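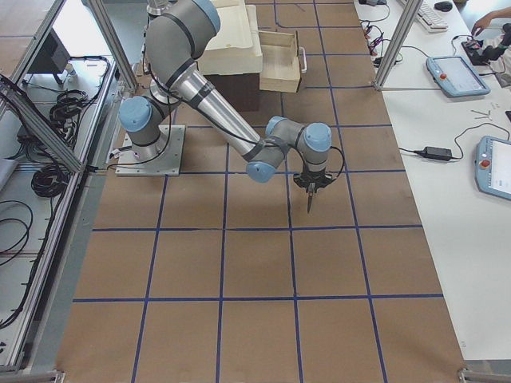 The small cream and brown cabinet with its drawer open, in the Branville workshop.

Small Furniture Reuse, Branville: progress report to the Jaramillo Fund
Prepared by Araceli Quintero
Sat 20 September

We've had a really good stretch since the August report, and I'm happy to say the cabinet work is now the busiest part of the project! Of the $1377 set aside for small storage pieces we have spent $1181, mostly on hinges, drawer pulls and wood glue (and a good clamp set, which we should have bought last year). Around 40 households are on the list for a piece.

The little cabinet with the cream top is a favorite of mine. The raised edges make the top a handy tray for keys and mail, and the curved white handle is easy to get your fingers behind. The drawer is light wood inside and I'd like to leave it that way, no liner and no paint. We do want to try wax on the runners of all the drawer pieces before they go out. Eltis has offered us a box of it at cost.

Brown paint is still a headache. The shade we use for lower sections is on back order, so two taller cabinets are waiting for their second coat. Wimier thinks they can match it, and I've asked for a sample pot.

Delivery is the other open question. The van is ours on Saturday mornings only, and stairs slow everything down. I'd love to talk about using part of the $1000 reserve for a second morning. Could we set up a call before the next payment is due? I can send the full parts list ahead of it.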